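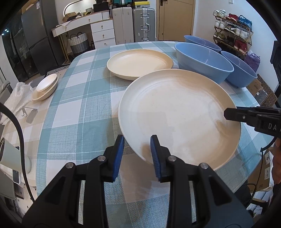 Why do plates have rims? And why do bowls not slop everywhere?

A quick guide to the stuff on your table
By Lakshmi Poojary

You use plates and bowls every day. Breakfast, lunch, tea. Probably never think about them much. So let's think about them now, before somebody asks you to clear up.

What is a plate made of?

Lots of plates are made of clay. Mud, pretty much! Very clean, very fine mud. It gets squashed into shape, left to dry, then baked in a giant oven called a kiln. A kiln gets much, much hotter than the oven at home. Hotter than 500 degrees. Hotter than twice that, a lot of the time.

After that it isn't mud any more. You can't turn it back. Leave a baked plate in a bucket of water for 100 years and it will still be a plate.

Other plates are plastic, or metal, or glass, or pressed bamboo. Good for camping. Good for little brothers.

Shiny coat

Clay on its own can soak up water, a bit like a biscuit. So potters put on a glaze. Glaze is a runny mix with the bits that make glass in it. In the kiln it melts all over the plate, then cools down hard and smooth. Shiny. Easy to wipe. That's why light bounces off some plates so brightly you have to squint.

Glaze is where the colour comes from too, often. Blue bowls, cream plates, speckled ones. Speckles can be tiny bits of iron in the clay poking thru the glaze. Some people think they're dirt and scrub and scrub. Won't come off.

The rim

Look at the edge of a big plate. Sometimes flat, sometimes turned up, sometimes with rings going round and round. Rings inside rings with the same middle are called concentric. Good word. Say it at dinner.

The potter can make rings while the clay is still soft and spinning on a wheel. Hold a tool still, let the clay go round, and you get a perfect circle with hardly any work. The rings are there to look nice, mostly. A turned-up rim does a proper job though: it keeps the gravy in. And it gives your fingers somewhere to go when you pick the plate up.

Bowls

A bowl is a plate with walls. Soup, cereal, noodles, anything that wants to run away. The round shape has no corners for food to hide in, so your spoon can reach all of it.

Now turn a bowl upside down (an empty one!!). There might be a little ring on the bottom. Thats called the foot. The bowl stands on it and doesn't wobble so much, and it keeps a bit of air between hot soup and the table.

Why they stack

Same shape, same size, they sit inside each other. Saves heaps of room. A dish can sit on top of a different bowl as well, if it's a good fit, but go easy, odd shapes like to slide.

Clearing the table, quick version

Scrape first. Scraps in the bin or the compost.
Big plates on the bottom, little dishes on top.
Two hands for a big plate. Always.
Don't carry a tower. My cousin Timothée did 12 bowls in one go once. Once.
Cloth comes off last. Shake the crumbs outside.

Try it at home

Get two bowls, one wide and one narrow. Pour the same cup of warm water into each. Wait a while, then put a clean finger in. Which one cooled down faster? Should be the wide one. More water touching the air, so more heat gets out. Same reason your soup cools quicker in a wide bowl.

Write down what you found, draw the bowls if you like. Then tip the water on a plant once it's cold.

Next time: forks, and why they have gaps.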